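Shared workshop's laundry robot has a hand, a budget and no finish date

Jan 24, 2018

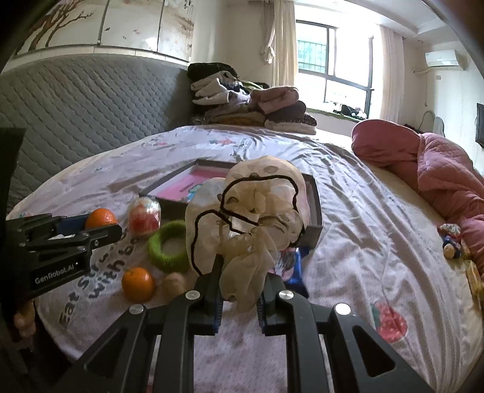 A group building a household tidying robot at the Zirnano shared workshop says it will have a working arm by June. It said something close to that last year as well, and members who pay for bench space would be forgiven for wanting to hear a little more before they clap.

The project is called Vedow. It began as a plan for a machine that folds laundry, then became a machine that picks up laundry, and now the group describes it as "a general helper for soft household items." Each change has made the goal a little easier to reach and a little harder to check.

What exists today is a set of grippers that people hold in their hands. A person squeezes, the fingers close, something gets picked up, and a recording is kept. The group takes the tools into ordinary bedrooms and works on whatever is lying on the bed, thin scarves and oranges included. The idea is that enough of these recordings will teach an arm to do the same job with no person attached.

That last part is where the questions start. The arm is not finished. It sits in parts on a shelf at Zirnano, and the motor for the second joint has been on order since the fall. Until it goes together, the project is a good deal of human effort spent picking things up, by people who could already pick things up.

The group had 700 dollars from the workshop's project fund. According to the sheet posted by the door, 562 of that is spent. Most went on motors, bearings and a power supply, with a smaller amount on wiring and a box of connectors that turned out to be the wrong size. The connectors can't be returned. They are in the bin under the drill press if anyone has a use for them.

What remains will not buy a complete arm from a catalog, and the group says it doesn't need one. The plan is to print the missing links, borrow a controller from an older Zirnano project and use a base made by Wouters, the small metal shop across the yard, which has offered to cut the plate at cost. The offer stands until the shop gets busy, which in most years is early spring.

None of that is foolish. Plenty of decent machines have come out of this building on less money. The 3D printed links on the old camera slider lasted years. But a camera slider moves in a straight line and carries a light, predictable load. An arm reaching over a bed to lift a piece of cloth has to deal with its own weight at full stretch, and the test rig shown at the last open evening drooped noticeably with nothing in its grip at all.

Cloth is also a strange place to begin. It changes shape every time it is touched. A thin scarf has no corners to speak of once it is crumpled, and a gripper that closes nicely on a fold in one spot may close on two layers in another, or on the bedcover underneath. The group agrees that this is the hard part and says it is the reason for doing it. Builders tend to say that about the part they haven't solved.

Its answer is practice, and lots of it. The written plan calls for 23 recording sessions before any of the material is used to drive the arm. It doesn't say how long a session lasts or what counts as a good one. It doesn't say what will happen if the recordings from one bedroom are no help in the next, where the light comes in from another side and the bed is covered in different stuff. Asked about this at the open evening, the group said variety was the point. That may be so. It would be easier to believe with a test attached.

There is a simple one available. Put a scarf on a bed, let the arm try to lift it, write down whether it did, and do it again with the scarf dropped a different way. Post the sheet by the door next to the spending. Zirnano asks that much of the people who build kilns and bicycle trailers, and nothing about software should excuse a project from it.

The gripping tools themselves drew a better reception. People who tried a pair at the open evening found them easy to get used to, although the squeeze is tiring after a while and small flat things are a nuisance to get hold of. One member wanted to know why the fingers were not longer. Another asked if a pair could be used to get socks out from behind a dryer, which was the most popular suggestion of the night and may yet be the most useful thing to come of the project.

Speed was less impressive. Working with the tools is slower than working bare-handed, and the arm will be slower than that. The group's own target for the first version is one item lifted and moved to a tray, with no time limit given. Folding has been put off to a later stage that has no date. Anyone who joined because of the original poster, which showed a neat stack of shirts, should take note.

There is also the matter of the bench. Vedow has had the long one by the window since last June, and two other projects are waiting for it. Zirnano's rule is that a bench goes back into the pool when a build has stopped moving, but the rule does not say who decides what counts as moving. The Vedow group points to its recordings as progress. The people waiting point to the shelf of parts. Both have a case, and the rule should have been written more carefully in the first place.

A similar build at Tumska, the workshop on the other side of the river, was wound up quietly after its makers found that the arm could repeat a motion well enough but lost track of anything that had shifted. It ended its days handing out flyers at a street fair, one at a time, from a stack that had to be straightened by hand. The Vedow group says its approach is different because it starts with people doing the task and works back from there – a fair point, and one that remains to be shown.

Safety has had less attention than it should. The arm is meant to work near beds, and in time near people who might be sitting on them. The plan mentions an emergency stop button but not where it goes, and it leaves open what the arm does when the power is cut. An arm that simply falls is a problem even at this size. The workshop's own rules call for a fixed guard around any powered machine on a bench, and it is hard to see how a guard fits with a helper that is supposed to reach into somebody's bedding. The group has promised a written answer before the motors are switched on.

Privacy came up too. Recordings made in a home show the home. The group says it asks whoever lives there first and keeps the files on a drive at the workshop. It has not said how long they are kept, or if they will be passed to anyone else when the project ends. A one-page form would settle most of it, and a draft is supposed to be ready for the next open evening.

For now the remaining money stays with the project, and the bench does too. Members can look over the parts and try the grippers at the next open evening. The arm is not expected to be running by then. Anyone with a spare controller that matches the motors on the shelf, or experience keeping a long printed link from bending, is asked to leave a note in the Vedow tray by the sign-in book.

The wrong-size connectors are free to whoever takes the whole box.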